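Povholm House shared kitchen – monthly safety and tidiness check, May
Filled in by Keisha Halvorsen, Tuesday, just before lunch

1. Fridge door closes and seals
OK. I gave the seal a good wipe while I was down there. It still needs a firm push, so please give it one.

2. Fridge temperature
OK. It read 3 degrees in the morning and the same again when I came back for my tea.

3. Walkways and exit clear
Needs attention. Somebody's boots were in front of the back door again, and I do understand, it has been a muddy spring up at Plunemside, but the rack is only a step further in.

4. Fire blanket and extinguisher
OK. Blanket on its hook, extinguisher in date, tag number 382 copied into the book.

5. Table and eating area
OK with comments, and forgive me, I have a few. I love a generous table, and fruit set out for everybody is one of the nicest things about this house. Do look it over every couple of days, though, and take out anything soft before it spoils its neighbors. Fruit kept in plastic bags sweats, so open the bag up or tip it into a tray where the air can get round it.

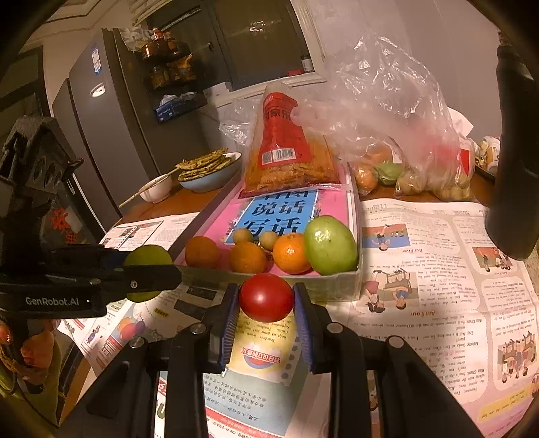 Newspaper is fine as a table cover and I'm glad to see old pages get a second life – only please change it when it gets greasy, and never carry a sheet of it over toward the stove. Cooked food wants a lid or a plate over it if you're not sitting down to eat right away, and leftovers belong in the fridge, labeled with your name. Snack bags should be clipped shut. We had ants last summer and I would rather not meet them again!

6. Stove and hood
Needs attention. The hood filter is sticky. I've left it soaking and will put it back tonight.

7. Hot water at the sink
Left running for 5 minutes, then tested. Nearly 70 degrees, too hot for comfort, so mind your hands. Schumacher will come and turn the thermostat down.

8. Trash and recycling
OK. Both bins emptied, lids on.

Still to do: boots, hood filter, thermostat. The Lilladdale house has asked to borrow our spare step stool, so if it's missing from the closet, that's where it went.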